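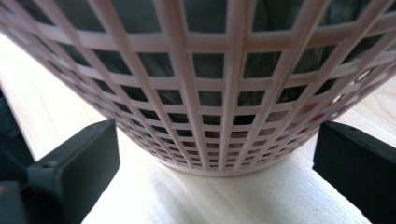 Pultton students take on the laundry

A student robotics club in Pultton is spending the spring on household chores, starting with a basket of clothes.

The six members are working with a hand-held gripper that has two black fingers and a camera. A student moves the tool through a task, and the recordings are used to train the club's robot arm, which the group has named Flenow.

"The basket has been harder than the clothes," said club leader Liv Sæther. "It has openings all the way around, and dark fabric shows through them."

The club has recorded 80 runs so far, each lasting about 20 seconds. Members meet at 2 p.m. in the workshop at Bivuscombe and take turns with the gripper – one person records while another checks the footage on a laptop.

Flenow is due to try the task in April, at an open afternoon for families. Towels come next.

We use cookies to improve your experience on this site. By continuing to browse, you agree to our use of cookies. Accept | Manage settings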